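Prüfbericht: Dekorfolie Hadora im Marmordesign

Die Folie Hadora des Anbieters Clernovach wurde als Belag für Arbeitstische beurteilt. Bewertet wurden Verlegung, Erscheinungsbild und Reinigung. Die Verlegung erfolgte im Mai durch zwei Personen und dauerte 17 Minuten.

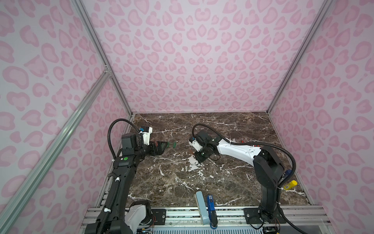
Dunkelbraunes Marmordekor mit feinen weißen Adern, Wände mit rosa Leopardenmuster

Das Dekor wirkt ruhig und hebt sich deutlich von gemusterten Wänden ab. Kleine grüne Teile bleiben auf dem dunklen Grund gut erkennbar – helle Sprenkel erschweren dagegen die Sichtkontrolle auf Staub. Die Reinigung mit einem feuchten Tuch genügte.

Gesamturteil: gut. Bearbeitung: Milan Hermans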